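Section 4: Practice run, table set for washing-up 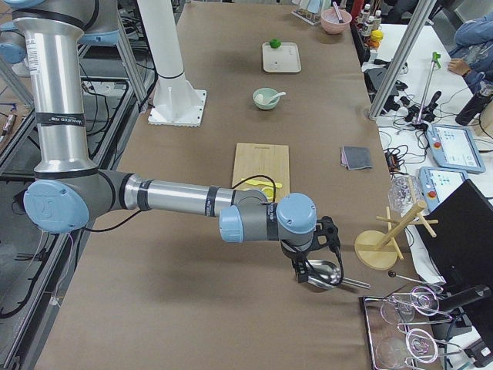
Nedberg, November

1. Lay fresh brown paper. The old sheet has suffered enough.
2. Put the glasses in the dish rack on their sides.
3. Close the gripper on the spoon. Stop when it holds — it is cutlery, and bends.
4. Run program 131 at low speed.

Note: Ah-rin Chae keeps the list of programs. Program 331 is for the big arm day and is not for you.

CAUTION: Keep a pendant within reach. Shouting has been tried.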